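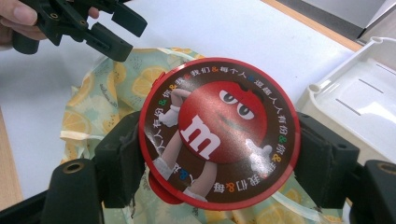

Figure 3. A round M&M's container held between the two fingers of a hand-held gripper, with a second gripper at upper left.

3.2 Picking objects for the class set

We wanted things students already had in their bags and kitchens, so I asked everyone in the fall section to bring in two items each and we argued over the pile for most of a class (I lost the argument about the stapler!). The 14 objects we kept got sorted into four loose groups: boxy, soft, round and flat, and "annoying." The M&M's container in Figure 3 went into round and flat, and it quickly became a class favorite. It has a shiny red rim all the way around and a little red tab at the lower left, so you have to think about where your fingers land before you close them.

Each team of two worked through the whole list in a session, one grip at a time, and every grip was logged as a separate trial. By the end of December we had 3,330 trials from 10 teams, which was way more than I had planned on, mostly thanks to Bouchra Lahlou, who kept the lab open past 7 p.m. and wrote the little logging script we call Viresent. Teams could redo a trial if somebody sneezed or bumped the table, but they had to keep the bad one in the log too.

The round and flat group is where the teams really started to disagree. Team Burkov squeezed straight across the middle every time, left edge to right edge, the same kind of hold as in Figure 3. Team Vanags liked to come in off center and let the object turn until it settled, and they swore it was faster. I timed them both and I'm still not sure it was! What I did notice is that the soft items changed how people treated the hard ones. After a run with cloth, students came back to the round objects with a much lighter squeeze, and it took a few tries before they firmed up again.

We didn't plan for that, so the object order was the same for every team through the first half of the term. Starting with the Fladumcombe round we shuffled it, and Section 4 reports the two halves separately.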